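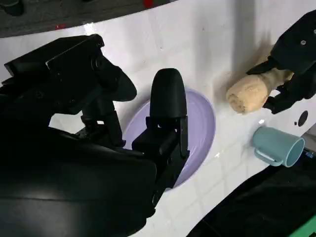
Changing the finger pads on the two-hand table cell

The pads at the tips of the fingers are the part that wears first. On our cell we change them after 1,000 grasps, or sooner if the surface becomes shiny. The work takes up to 43 minutes for both hands when you do it the first time.

What you need

A hex key set, a soft brush, isopropyl alcohol, lint-free wipes, and a bag of new pads from the Nilaria drawer. Please check the date on the bag. Pads from before June were a harder mix and they slip on smooth dishes.

Before you start

Stop the running program and wait until both arms are at rest. Then press the emergency stop and turn off the hand power at the cabinet. Do not trust the stop button alone. The fingers can still close a little when the controller restarts, and this hurts.

Removing the old pads

1. Open the fingers by hand, slowly. If a finger resists, stop and look for a cable that is caught at the joint.
2. Loosen the small screw behind the pad by two turns. Do not take it out completely.
3. Pull the pad straight off. If you twist it, the clip breaks.
4. Brush the joint and wipe the seat with alcohol. Wait until it is dry.

Fitting the new pads

Push each pad until you hear the click, then tighten the screw with the short end of the key. Do the thumb last. Khải Lã prefers to do it first, but then the other fingers are hard to reach.

Testing with the table objects

Turn on the power and load the program Nastano. Set the grip force to 70 percent. Lay out a plate, a mug, a folded or bunched cloth, and something soft and round.
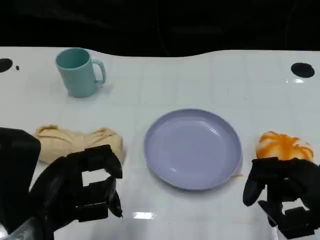
Ukutwood Robotics Workshop, Cell Maintenance Team

Begin with the soft object, one hand at a time. The fingers should touch it almost together. If one finger arrives early and pushes the object away, repeat the zero position for that finger. After this, try the cloth, and leave the mug for the end.

Each object must be lifted 3 times without slipping. Write the result in the cell log, with the bag number of the pads. If a hand fails twice on the same object, leave the power off and tell Hưng Triệu.

Last changed: Mon 4 August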